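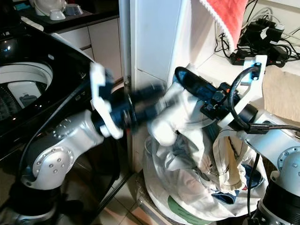 4.2. Couleur et finition des pièces de service

Les pièces de service occupent peu de place dans la littérature sur l'aménagement intérieur. Les travaux disponibles portent surtout sur le séjour et la chambre, parfois sur la cuisine lorsqu'elle est ouverte. Dans notre corpus, les occupants parlent pourtant longuement de la buanderie, du cellier et du couloir de desserte, en général pour dire qu'ils n'y ont rien fait, ou qu'ils comptent y faire quelque chose. La présente section traite de la couleur des murs et de la finition des surfaces dans ces pièces. Les rangements sont examinés en 4.3.

L'échantillon est celui décrit plus haut, soit 129 logements répartis entre le centre de Dirnivden et le quartier de Zavora. Chaque logement a été visité deux fois. Lors de la première visite, les teintes ont été relevées à la lumière du jour, volets ouverts, par comparaison avec le nuancier Holloway. Lors de la seconde, le relevé a été refait sous l'éclairage artificiel habituel de l'occupant, sans modification des ampoules en place. Les pièces sans fenêtre n'ont donc qu'un seul relevé exploitable et ont été traitées à part.

Le blanc domine nettement. Il s'agit le plus souvent du blanc d'origine, posé par le promoteur ou par le bailleur, et les occupants le décrivent rarement comme un choix. Plusieurs disent « c'est resté blanc » là où, pour le séjour, ils emploient « on a mis du blanc ». Nous avons conservé cette distinction dans le codage, sous les étiquettes « blanc hérité » et « blanc choisi ». Le blanc hérité est souvent mat et marque vite au voisinage des interrupteurs et des poignées. Le blanc choisi est presque toujours satiné, et les occupants concernés citent le lessivage comme premier critère d'achat.

Les teintes soutenues sont plus rares et se rencontrent surtout à Zavora, dans les logements occupés par leur propriétaire. Les verts grisés et les bleus sourds y reviennent régulièrement. Dans ces cas, la couleur est souvent appliquée sur un seul mur, celui qui fait face à la porte, et s'arrête à hauteur des meubles. Les occupants expliquent avoir utilisé un reste de peinture acheté pour une autre pièce. La continuité de couleur entre la chambre et la pièce de service, que nous avions d'abord interprétée comme une intention décorative, relève donc en partie de l'économie domestique. Nous n'avons pas cherché à séparer les deux motifs, les réponses obtenues ne le permettant pas.

La largeur libre de passage a un effet sur la teinte retenue. Dans les pièces où le passage devant les appareils est inférieur à 90 cm, les couleurs claires sont presque systématiques, y compris chez des occupants qui déclarent par ailleurs préférer les tons sombres. L'argument avancé est celui de l'agrandissement visuel, repris des magazines et des conseils de vendeurs. Notre protocole ne mesurait pas la perception de l'espace et nous ne pouvons ni confirmer ni écarter cet argument.

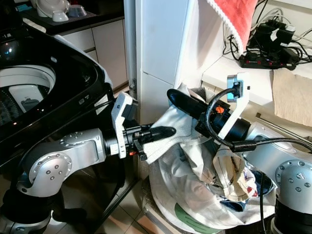
Figure 6. Lave-linge à chargement par le dessus, couvercle noir relevé, et deux bras robotisés.

La finition des appareils entre dans la composition d'ensemble au même titre que celle des murs, ce que les grilles d'observation usuelles négligent. Un revêtement noir et brillant renvoie la lumière du plafonnier et attire le regard dans une pièce par ailleurs claire. Les occupants interrogés sont partagés sur ce point. Certains recherchent le contraste et accordent poignées, patères et robinetterie à la couleur de l'appareil. D'autres le subissent, l'appareil ayant été choisi pour ses dimensions ou pour son prix, et le dissimulent derrière un rideau ou une porte coulissante.

L'ouverture par le dessus ajoute une contrainte, celle du débattement du couvercle. Elle exclut le plan de travail continu, qui est la solution la plus fréquente pour unifier une buanderie, et elle limite la hauteur à laquelle peut être fixée la première étagère. Le mur situé derrière l'appareil reste alors visible sur une surface importante. C'est là que se concentrent les traitements décoratifs relevés : faïence, papier peint lavable, lambris peint. La gamme Kiler, présente dans plusieurs logements de Dirnivden, est souvent montée plus haut que ne le prévoit sa notice, avec un vide que les occupants jugent peu esthétique mais pratique pour le nettoyage.

La satisfaction a été recueillie au moyen d'une échelle en 5 points, de « pas du tout satisfait » à « tout à fait satisfait », séparément pour la couleur, la finition et l'éclairage. Les réponses sur la couleur sont groupées au milieu de l'échelle et discriminent mal. Celles sur l'éclairage sont plus dispersées. Les occupants des pièces sans fenêtre se déclarent mécontents de la couleur quand ils le sont aussi de l'éclairage, et les relevés effectués sous lumière artificielle montrent dans ces pièces un jaunissement marqué des blancs.

Deux limites doivent être signalées. Le nuancier employé comporte peu de références dans les blancs cassés, et des teintes voisines ont pu être confondues. Par ailleurs, les logements meublés ont été conservés dans l'échantillon alors que leurs occupants n'ont pas toujours le droit de repeindre. Leur retrait ne modifie pas l'ordre des teintes, mais il réduit l'écart observé entre Dirnivden et Zavora.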